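Algate Tall-Back Sack Truck

April, by Iresha Patwary
7 min read

Two-wheeled truck for tall, narrow loads, sold and serviced by Clurkanance.

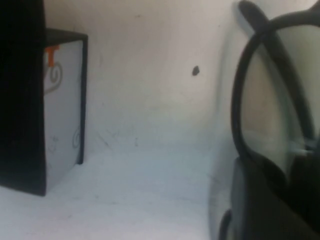 Upright box with a pale front, black rim and grey swirl. Orange tag near the top left.

The Algate Tall-Back is a hand truck for shops, stockrooms, schools and anyone who moves upright goods one at a time. It has a high back, a folding toe plate and two puncture-proof wheels. We have stocked it since the short-backed Algate was dropped, and it now accounts for most of the trucks we send out.

The usual trouble with a short sack truck is that a tall load starts to lean before you have gone far. The top swings out to one side, you put a hand up to hold it and then you are steering with the other hand only. The Tall-Back carries its frame well above waist height, and there is a strap at shoulder level to hold the top of the load against it.

What comes in the carton

The truck arrives in one carton with the wheels off. Inside are the frame, the toe plate (already fitted), the axle, two wheels, two hub caps, four washers, two split pins and the load strap. There is a spanner as well, but it is a thin one and if you have your own you will be better off using it.

Fitting the wheels takes a few minutes. Slide the axle through both brackets, put a washer on each side, then a wheel, then the second washer, then the split pin. Bend both legs of the pin right back. The hub caps push on by hand. If a cap will not sit flat, the pin behind it is sticking out too far.

Width and doorways

Overall width across the wheels is 437 mm. That will pass through an ordinary internal door with room for your knuckles, and through most of the narrow gates on stockroom cages. It will also go down the aisle between standard shelving runs, although turning at the end is a different matter and depends on how far the load sticks out in front.

If you are buying for an older building, measure the narrowest point on the route before you order. Door closers, radiators and pipe boxing often take up more space than the door itself. Mitali Wijesinghe in our returns section says that nearly every Tall-Back sent back to us unused came from a customer who had measured the front entrance and forgotten the corridor behind it.

The toe plate

The plate folds up against the frame for storage and drops down under its own weight. It is flat, with a slightly thinned front edge so that it can be slid under a carton without tipping the carton very far. Do not hammer the edge thinner or grind it. We have seen this done, and the plate splits at the corners.

With the plate folded, the truck will stand behind a door or hang from a wall hook. It will not stand up by itself on a sloping floor with the plate folded, so in a loading bay it should be hung or laid down.

A longer plate is available for deep loads. It bolts on over the standard one and does not fold, so you lose the flat storage. Customers moving filing cabinets and lockers tend to want it. For cartons and upright boxes the standard plate is long enough.

The strap

The strap is fixed to the left upright and fastens to a buckle on the right. It slides up and down the frame and should be set roughly two thirds of the way up the load. Pull it snug. It is there to stop the load falling away from the frame when you stop or come down a kerb, and it does not need to be tight enough to mark the carton.

On smooth-fronted goods the strap can creep upwards. A folded duster or a strip of rubber mat behind it will hold it. If the front of the item scratches easily, leave it in its packaging until it is where you want it.

Using it

Bring the truck up to the load with the frame upright. Tip the load away from you slightly, slide the plate in underneath and let the load come back down. Fasten the strap. Put one foot on the axle, pull the handles towards you, and stop when you feel the weight go off your arms. Everyone's balance point is a bit different and it changes with the load. New users nearly always tip back too far, which puts the weight on their wrists.

Push on level ground. Pull when going up a step, and go down steps backwards with the truck above you only if a second person is holding the bottom of the load. On ramps keep the load on the uphill side of you going down, with the truck between you and it, and go slowly.

Do not carry two tall items side by side. The frame is made for one load against its centre, and the outer edges have nothing to rest on. Two short cartons stacked one on the other are fine provided the strap goes round the upper one.

Stair model

The Tall-Back is sold in three versions: standard, long plate and stair. The stair version has a pair of skids behind the wheels that ride over the edge of each step. Sajib Pathirana runs our workshop and kept one of the first stair models back for trial use. It was hauled up and down the back stairs by whoever was going that way, and it had done more than 2000 loaded steps before the skids needed changing. The stairs are concrete with metal nosings, which is hard on skids. On carpeted stairs they will last a good deal longer.

Skids are held on by two screws each and can be changed with the truck lying on its face. Change both together. A new skid next to a worn one makes the truck pull to the side.

Wheels and floors

All versions come with solid grey tyres as standard. They do not mark vinyl or sealed concrete. They are harder than air-filled tyres and noisier on block paving, and on gravel they are poor. If most of your work is outdoors, ask for the air-filled set when ordering. It adds nothing to the price of the truck if it goes on at the start, but there is a charge for swapping later.

The bearings are sealed and want no oil. If a wheel starts to grind, take it off and look for string or packing tape round the axle. Tape is the cause nine times out of ten. Cut it away and refit with the old washers if they are still flat.

Looking after it

Wipe the frame down when it gets dirty and keep it out of the rain if you can. The coating is sound but the bolts holding the handles will rust, and once rusted they are awkward to tighten. Check those bolts once a month. Check the split pins at the same time.

Look along the front edge of the toe plate now and then. If it has bent down at the middle, the truck has been overloaded or dropped off a kerb with the load on. A bent plate cannot be straightened safely. A replacement takes two bolts and a pivot pin, and we keep them on the shelf.

The strap is the part that wears first. When the edges go furry, order a new one. Please do not knot a broken strap, because the knot will not pass through the buckle and people then leave it unfastened.

Customer notes

Raíssa Quintana, who manages the stockroom at Biswas in Prulstead, has had four standard trucks in use since last spring: "We changed over from platform trolleys for the tall stock. It was slower for the first week and then it was quicker. I would order the grips in a different colour from the frame, as ours all get mixed up with next door's."

We now do the grips in black, red or yellow. Say which when you order, or you will get black.

Sabina Sarkar bought a single stair model for a second-floor flat and a small online shop: "Does the job. Bigger than I thought when it is leaning in the hall. The instructions for the washers could be clearer."

The washer drawing has been redone and the new sheet is packed with every truck. If you have the old sheet, follow the order given under What comes in the carton.

Ordering and returns

Order by phone or at the Prulstead counter. Trucks in stock go out the next working day. Long plate versions are fitted by us before they leave and take a day or two more. If you want several delivered to one address, tell us whether there is somebody to help unload, as the cartons are long and the driver will only bring them as far as the first door.

Unused trucks can be returned within 30 days in the original carton. The wheels may have been fitted, but they must not have been run outdoors. Straps and grips can be exchanged over the counter. Stair skids cannot be returned once they have been screwed on.

Spares held: strap, buckle, toe plate, pivot pin, solid wheel, air-filled wheel, inner tube, hub cap, split pins, grips, skids. Frames are not sold separately. Bring the old part with you if you are not sure which version you have, as the pivot pin on the stair model is longer than the others.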